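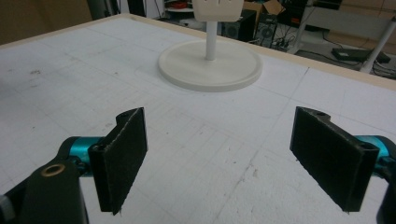

Gripper fingers open over the gridded board, white stand beyond the gap.

Drastville Student Robotics Project -- Workshop Notebook
Entry dated 2026-08-31

Purpose of the session: to settle the approach procedure for the stand task before the Grillside student meet, and to check the padded fingers fitted to the hand-held gripper, which the team calls Tam.

Setup. The stand was placed near the center of the board and Tam was brought in low, with the fingers open and the finger tips just above the surface. Approaches were made by two students in turn. The board remains in service. The scuffs and smudges do not interfere with reading the grid lines, but the crease on the right half should be kept clear of the stand base.

Results. A total of 60 approaches were logged. In 14 of these a finger touched the base of the stand before the pole was between the pads. Most contacts were with the right finger, and most came late in a student's turn. The remaining approaches were clean, and the pole was held without visible slip when the stand was lifted.

Finger pads. The fuzzy facing is sound on both fingers. Loose fibers are showing at the bottom edges and are to be trimmed before the next session. Pads should not be pulled at by hand. The mounting screws were checked and left as they were.

Procedure adopted. The student aligns on the pole first, at a fixed height of 100 mm, and lowers only when both pads are square to it. The earlier habit of lowering while moving forward is discontinued. The revised wording has been entered in the Sterik task sheet -- the old sheet should be removed from the binder.

Log. The running total of approaches for August stands at 318. Entries made before the new pads were fitted are marked in the margin and are not to be combined with later ones.

Open items: trim fibers; repeat the right-hand approaches with the stand moved one grid square toward the far edge; confirm with Grillside whether the stand may be fixed to the table during judging.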